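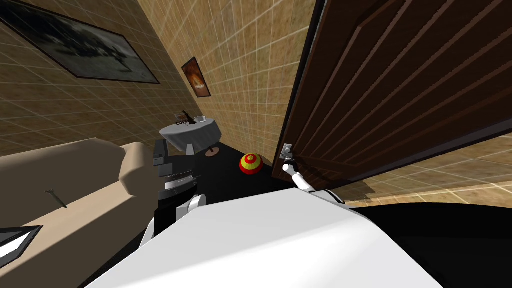

Week 5 notes - Household chores, are we there yet?
Robots at Work, section 2. Instructor: Bereket Beyene
Room 404 (same as before break)

Short answer to the title: some chores, some houses, some days. Long answer is the rest of this handout.

Doors first. Everybody wants to talk about laundry and dishes, but a machine that can't get from the hall to the kitchen does neither. So, doors.

What a lever handle asks for:
- find the handle (small, shiny, depth sensors hate shiny)
- get the hand to it without knocking it
- push down AND pull or push, at the same time
- then follow the arc. The door picks the path. Hinge side matters
- don't hit yourself with the door. Happens more than you'd think
- get the body through, with the arms still sticking out

Knobs are worse than levers. Needs grip plus wrist twist. Door closers worse again, the thing fights you the whole way. Sliding doors easier than people expect.

Simulation vs real. In sim you get the hinge position for free if you want it, and you can run the same door all night. Friction is a number somebody typed in. Real latches stick, real doors sag, carpet drags on the bottom. Policy trained on one clean door learns that door. Fix = vary everything: handle height, weight, lighting, camera tilt, clutter on the floor. Helps a lot, doesn't close the gap. Tilt is the one people forget. If the camera leans and the controller thinks it's level, every reach is off.

Carnlow exercise (from October, some of you missed it). Tinesard arm controller, simulated apartment, one door. Success 70 percent with the door already part way open, much lower from fully closed. Why? Discuss. Hint, the latch.

Clutter. Balls, shoes, cords. Floor stuff rolls when the base touches it. A planner that treats it as a wall will stop dead in a doorway, a planner that ignores it drives over it. Niether is good. Small things on couches and tables are a seperate problem, see week 7.

Shop floor, quick compare:
Motis cell, Panicker line - same part, same spot, fenced off, no toddlers. Automated years ago, and it pays. Homes have none of that. Cost per chore is the thing to ask about, also who gets called when it's stuck.

Terms to know: end effector, compliance, articulated object, domain randomization, teleoperation.

For next time
Read the Carnlow writeup, skip the appendix. Pick one door where you live, open it slowly with 2 fingers, write down every contact your hand makes, in order. One page, handwritten is OK. Then say which step you'd give up on first if you were building the thing.

Late pages go in the box outside my office, not email.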